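Tredurero Brula Bedside Air Cleaner
Set-up guide, section 2: Placing it in a bedroom and first run

Read section 1 (unpacking) first if you haven't. Plastic wrap on the filter is the number one service call. Take it off.

What you need

Brula unit, power cord, filter cartridge (already inside the unit), remote. Remote battery is in the small bag with the feet. No tools.

2.1 Pick a spot

1. Floor or a low stable table. Not a shelf over the bed.
2. Leave 9 inches clear on the back and both sides. Front can be closer to furniture but don't push it up against anything.
3. Keep it off thick rugs. The intake is on the bottom edge and long pile blocks it.
4. Away from curtains. They get pulled onto the intake grille, fan gets loud, filter light comes on early.
5. Wall outlet only. No extension cords, no power strips.

Note - near the head of the bed is fine, but turn the outlet grille toward the middle of the room. Air blowing straight at a pillow bothers most people after a night or two.

CAUTION: Do not place under a window that gets left open. Rain in the top grille is not covered by the warranty.

CAUTION: Not for use in a bathroom or within reach of a crib.

2.2 Fit the feet and check the filter

1. Unplug the unit. Lay it on its back on a towel or the bed.
2. Press the four feet into the holes till they click. They only go one way.
3. Slide the front panel up, then pull toward you.
4. Take out the cartridge by the fabric tab. Remove the plastic wrap. Throw away the wrap and the silica packet.
5. Put cartridge back, tab facing you. Arrow on the cartridge points to the back of the unit.
6. Hang the panel on the top hooks and push the bottom closed. If it won't close the cartridge is in backward.
7. Stand it up. Wait a minute before plugging in.

Note - the Gavalas cartridge (sold separately, for pet homes) is thicker and feels tight going in. Normal. Push evenly on both edges, not the middle.
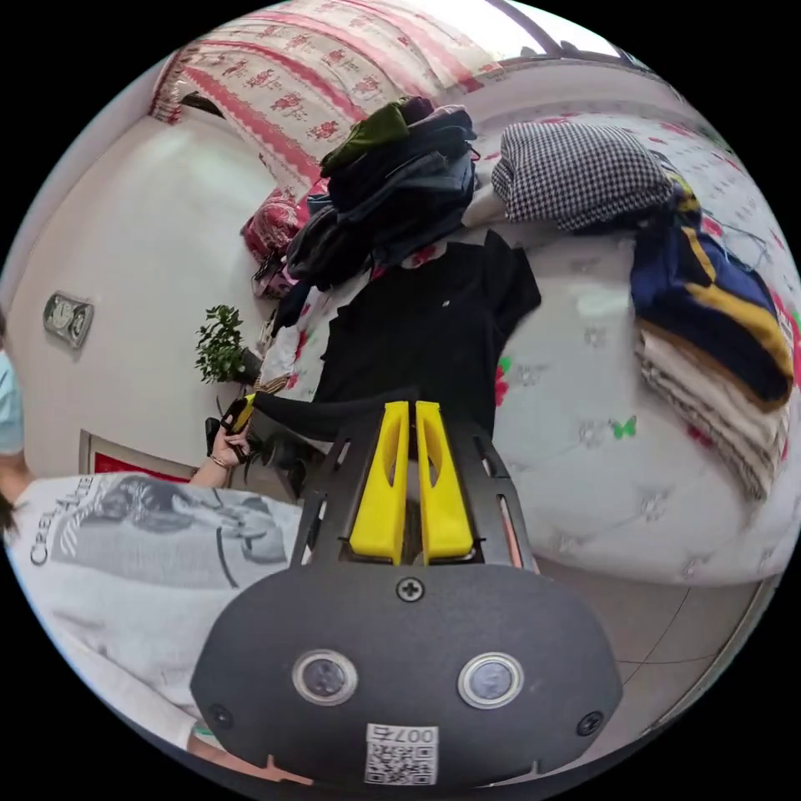

Page last changed: June | Section 2 | Tredurero Support, Grarkbridge

2.3 First run

1. Plug in. Unit beeps once and the ring light goes white.
2. Close the bedroom door and windows.
3. Press POWER, then press FAN untill the display shows 4 bars.
4. Leave it on high for 2 hours. A slight new-plastic smell is ok on the first run.
5. After that press AUTO. Ring light changes to blue, green or orange depending on the air.

Orange right after making the bed or shaking out a comforter - lint. Should go back down by itself. If it stays orange all night with the door closed, clean the sensor (2.5).

2.4 Night mode

1. Hold SLEEP for three seconds. Display goes dark, fan drops to the lowest speed.
2. Touch any button to wake the display. Touch again to change something. First touch never changes a setting.
3. To keep the ring light off but the fan in AUTO, press LIGHT on the remote. There is no LIGHT button on the unit.

Night mode stays on until you cancel it, also after a power cut.

Child lock: hold FAN and SLEEP together. Same again to unlock. The remote still works when the lock is on, so keep it out of reach.

2.5 Cleaning the sensor

Every couple of months, more often if you burn candles.

1. Unplug.
2. Open the little door on the right side with a fingernail.
3. Dry cotton swab, wipe the lens gently. No alcohol, no glass cleaner, no canned air.
4. Close the door. Plug in and give it a few minutes to settle.

2.6 Filter life

Standard cartridge: 2,000 hours. Gavalas cartridge: 4,000 hours. The counter only runs when the fan is on.

After you change it, hold RESET with a paper clip until you hear two beeps. Skip this and the filter light stays on no matter how new the cartrige is.

Don't wash either cartridge. Don't vacuum the white side. The gray pre-screen in front can be vacuumed, soft brush only.

2.7 If something's wrong

No power - front panel not fully closed. There's a safety switch behind it.
Rattle - a foot isn't clicked in, or the unit is touching the bed frame.
Whistling - something is covering the bottom intake.
Remote dead - pull the clear tab out of the battery slot.
Display shows E9 - fan blocked. Unplug, check the top grille for anything that fell in, plug back in. If E9 comes back stop using the unit and contact Tredurero support with the serial number. It's on the bottom, next to the rear feet.

Wall timer set-up is in section 3.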